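Home | Guides | Meeting rooms | Contact

Section 5: Setting up the room panel and table booking

12/25/21, by Kolbrún Arnardóttir

The Jukenik panel is sold as something that sets itself up. In our experience at Vodgate it doesn't, so follow the steps in order.

1. Fix the panel beside the door before switching it on. The paper template in the box is slightly too small – measure the bracket itself.
2. Enter the room number (204 for the large room) and press Save twice. The first press only closes the keyboard.
3. Set the release time to 5 minutes. The leaflet claims the room sensor knows when people have left. Treat that claim with care.

Note: the sensor looks for movement. Things left on the table do not hold a booking, whatever the sales sheet suggests about "smart occupancy". 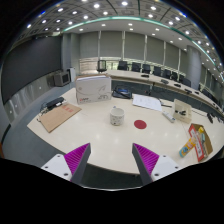
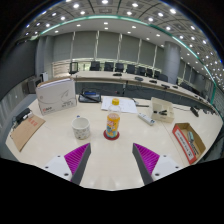 Mug on its own first, then with the bottle on its coaster.
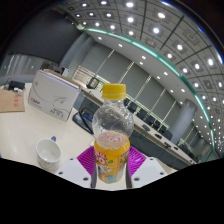

4. Turn the sensor's reach down to 70. At the factory setting it picks up people walking past in the corridor and keeps an empty room booked all afternoon.
5. Link the panel to the calendar. If it asks for a licence, choose Later. We have been choosing Later since April and have yet to find a feature that stopped working.

Caution: do not use "Restore" to clear a stuck booking. It wipes the room name, the release time and the link to the calendar. Switch the panel off at the wall and wait for the light to go out.

6. Book a short test meeting and stay outside. The room should free itself when the release time is up. If it doesn't, repeat step 4 with a lower figure.

The "energy report" can be left off. It gave us 800 lines of numbers and no hint of what to do with them.

Comments

Urs Rainer: Step 2 saved me a second phone call. Still think a sheet of paper on the door does the same job.

Halldóra Snorradóttir: Ours needed 3 presses on Save, not 2. Older panel, perhaps?

Eyvindur Norðdahl: Has anyone got the sensor to notice a person sitting still and reading? I have my doubts.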